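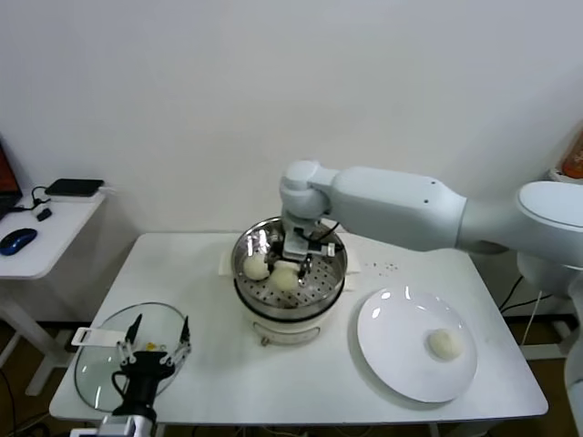

Fig. 2. Electric steamer with two buns in the basket.

Home | Guides | Trade Desk | Contact

8. Filing a tariff notice in Welolik

Use this section when a trading partner changes the duty on goods you ship.

1. Open Trade Desk and select New Notice.
2. Enter the product code and the country of origin. Use the code printed on your customs form.
3. Type the old duty rate, then the new one.
4. Under Effective Date, enter the day the new rate starts – the day it was announced goes in the Remarks box.
5. Attach the government bulletin as a PDF and click Submit.

Note: Notices stay in Draft for 21 days. After that they are deleted and must be entered again.

Caution: Do not change the rate on a shipment that has already cleared customs. File Form 810 for a correction.

If two agreements cover the same goods, file a separate notice for each. Questions about overlapping agreements go to Eirini Antoniadis at the Imirska office.

Contact Fledlow Support | © Fledlow | Back to top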